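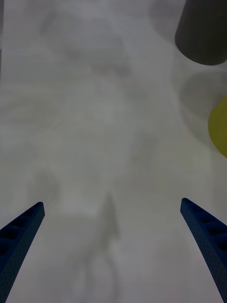
Pale table top, how do you keep it clean?

burik_61
Hello all. We have changed our old dark table for a very light one, between grey and white. I like it very much, but now I see every mark. After tea there is a ring, after the newspaper there is a grey shadow. I wipe with warm water and a drop of washing-up liquid. Is it enough, or must I buy a special product?

ernbridge_attic
What is the surface? Painted, oiled, laminate? Without this we can only guess.

burik_61
Excuse me, I forgot. The paper from the shop says laminate, matt. It is 2 cm thick, if this is important.

Simões
Thickness doesn't matter. For matt laminate your method is fine, but dry it afterwards with a second cloth. Most of the grey shadows are only soap that stayed behind. Leave out the cream cleaners, they make shiny spots and you can't take them away.

bretden
I don't agree about cream cleaner. I have used it on a white worktop for 5 years, with a soft sponge, and there are no shiny spots.

Simões
Is yours matt or gloss?

bretden
Gloss. All right, but for newspaper ink I would still try it in one corner.

ernbridge_attic
Please don't. White vinegar and water, 50/50, wait a minute, wipe, rinse. Or put a cloth on the table and live in peace.

burik_61
My wife also says a cloth! But then why did we buy a light table? I tried the second dry cloth this morning and the shadow near the window is weaker. The tea ring is still there. I will try the vinegar at the weekend.

bretden
For the tea ring use bicarbonate with a little water. Don't rub hard.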